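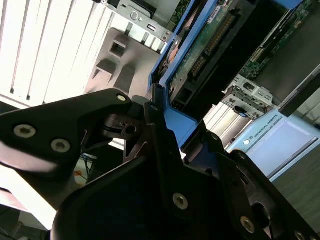 Speaker notes: drives, caddies and the bit of plastic in between
Slot: Sunday, 14 minutes plus questions

Opening (stand to the left of the lectern, the cable trips you up on the right)

Morning, everyone. I'm Valdemar Skov, I look after storage at Brøndum, and I'm going to spend my time with you talking about the bit of a server that gets the least love, the hard drive caddy. Yes, a whole talk on a plastic tray. You had a choice of rooms, so I'm taking this as a sign of real interest!

(Pause. If they laugh, good. If they don't, carry on as though that was never a joke.)

Quick show of hands. Who has swapped a drive this year? Keep them up if you've ever forced one into a slot. And keep them up if you heard a crack. Right, so we all know each other now.

Why I got interested

In October we took on the old Bradell store room. 559 drives on shelves, some in caddies, some bare, some in anti-static bags with another drive's label on the bag. I was told it would be a quick sort-out. It was not a quick sort-out. I was still finding drives behind the radiator when the heating came on.

What I learned in that room is that the drives were mostly fine and the trays were the mess. Trays from one chassis with drives meant for another, trays with a screw missing, trays with a screw that was too long and had been wound in anyway by somebody with strong wrists and no patience. (Don't name him. He may be here.)

So the first thing we did was stop reading labels and start looking at the drives themselves, from underneath.

[Next slide]
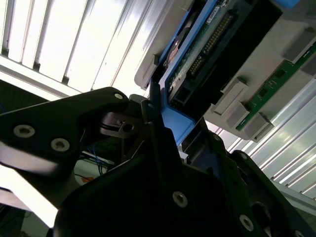

Blue caddy, board side showing: the green circuit board, the black connector strip and its gold pins.

Give them a moment with this one. Most people only ever see the front of a drive in its tray, the handle end, and slide it in by feel. I want them looking at the other side.

Point at the gold pins first. This is where I get a bit preachy. Keep your fingers off them. I know you washed your hands. I know you only brushed it. Hold the thing by the rails, hold it by the plastic, that's what the plastic is for.

Then the colour. I love a blue caddy, I really do, because you can find it on a crowded bench in bad light. We had dark grey ones at Trorkier when I worked there and I once lost one on a dark grey mat for most of an afternoon. If you're buying spares and there's a choice of colour, get the loud one.

Then the label. There's a little white one near the top of the board. Tell them what we used to do at Brøndum, which was peel off anything that looked scruffy, and how sorry I am about that. Leave the maker's labels where they are and put your own on the tray, on the outside, somewhere you can read it with the drive pushed home. We write ours by hand and photograph them. It's slow. It works for us.

How we sort them now

(This is the practical part, slow down here, last time I gabbled.)

Every drive that comes off a shelf goes through two checks before it gets a place. The first is just looking. Board side up, good light, and you look for anything bent, scratched, furry or missing. Furry is dust, mostly. I did say mostly.

The second is the fit. Does the drive sit flat between the rails, and do the screws go in easily with your fingers to begin with? If you need a driver for the first turn, stop and find out why. It's nearly always the wrong screw. We keep a tub of the right ones on the bench now and anything from the mystery jar goes in the bin. I was quite attached to the mystery jar.

After that it gets a number and a slot on the rack. We keep the list in Cemura, which is our own home-made stock tool, please don't ask me for a demo, it has a button that does nothing and I'm afraid of removing it.

Things I'd do differently

Bag the bare drives on day one. We left ours out because we'd "only be a week".

Buy a second lamp. We shared one and ended up leaning over each other like surgeons.

Keep a couple of empty caddies of each sort within reach. You'll want to try a drive in something known to be good before you blame the drive.

And label the shelves before the trays. I did it the other way round, and then did it again.

If I'm running late, skip to this

Look at the board side. Hold it by the plastic. Use the right screws.

Questions

Somebody will ask about wiping. Say that's a different talk and a longer one, and that we wipe before anything leaves the building.

Somebody will ask if caddies can be swapped between makers. Sometimes they slide in and still don't line up at the back. Tell the Trorkier story if there's time, but leave out the bit with the hammer.

I've got a few spare trays in my bag for anyone who wants to handle one. Ask for them back! I came home from the last one two short.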